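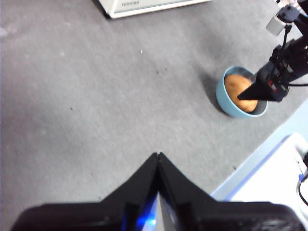
How many demonstrations does a student project need before the policy is worth testing?

For our task, 50 was enough to see the arm head in the right direction, and 431 was where we stopped recording.

I have been meaning to write up the spring project for the robotics club at Clamden. We are a small group and most of us had never trained anything before this year. The task is simple to say: with two arms, get a round item out of a light blue bowl. Everything is set up on the carpet, so you spend a lot of the evening on your knees.

Godelieve De Bruijn did most of the recording code. Châu Diệp and I took turns driving the arms. Driving two at once is harder than I expected. My left hand is slow, and for the first week I kept leaving that arm parked while the right one did all the work. Châu noticed it when she played the episodes back. We threw out 82 of them and started again with a rule that both arms have to move in every episode.

The wrist camera gave us the most trouble. The first mount let it tilt a little each session, so the fingers were in a different spot in the image from one day to the next. Godelieve printed a stiffer bracket and the problem went away. If you are building one of these, check the mount before you record anything.

Training runs on the old desktop in the Mokoena lab, which we can use after six. We save a checkpoint every 3,000 steps. The early ones mostly hover. The later ones reach into the bowl and close on the item, but they are bad at letting go – the arm lifts, waits, and then goes back down as if it wants a second try. I think we were sloppy about how we ended the episodes. Châu thinks it is the frame rate. We have not settled it.

The Florimside meet is in July and we have signed up for the two-arm event. Before then I want to record with the bowl in more places. I also want to redo the left arm calibration, and somebody needs to order spare cables.

Posted 2019-03-24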